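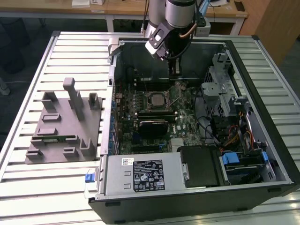

Joaquim Calado wrote in after our last call to say that the notice gave the fee and the deadline but left out how many meals a person is expected to eat in a day. He had a point, so the numbers are set out in full this time.

We are looking for 13 people to help check and rewrite the restaurant and guest house pages of the Anville visitor guide. The guide lists 104 places to eat, drink or sleep, from the harbour cafés to the hotels on the hill. Some entries have not been looked at for years. Menus have changed, kitchens have moved, and at least one bar is now a shoe shop.

Each person will be given eight entries and three weeks to visit them. You will never be asked to do more than two meals in one day. The fee is £300, paid once your copy is in, and meals are refunded against receipts up to the limit in the contributor notes. Travel within Anville is by bus pass, which we supply. 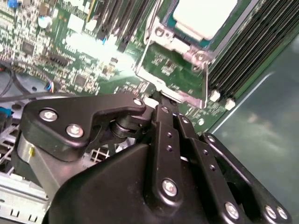

Most of the entries are in Bruvier, the old quarter behind the market. It is easy to get lost there. The lanes run close together in long parallel lines, like the memory slots beside the socket on that green board, and several of them share a name with the street at the top. You will need to give directions that work for someone with a suitcase who arrived ten minutes ago. Please walk every route yourself, from the nearest bus stop, before you write it down.

For each place we need the opening hours, the price of a main course or a double room, step-free access, whether bookings are taken, and 120 words on what it is like. Write in plain English. We don't print star ratings. Owners will not be told when you are coming, and you must not accept free food or a free night.

You should be

over 18 and able to be in Anville for the whole three weeks
willing to eat most things (tell us about allergies and we will match your list to them)
able to write clearly and keep to a word count
comfortable visiting places alone, some of them after 9 pm

Previous published work is useful but not required. A second language helps, especially for
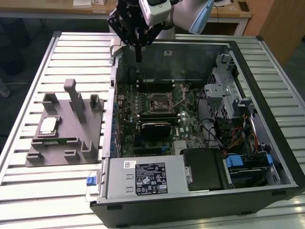
the family-run places near Softić Square, where menus are often handwritten and not translated.

To apply, send a short letter and a 120-word review of somewhere you have eaten or stayed in the past year. It can be anywhere. Applications close at noon on the last day of December and should be marked for Gilmar Coutinho, Borkemix Guides, Anville.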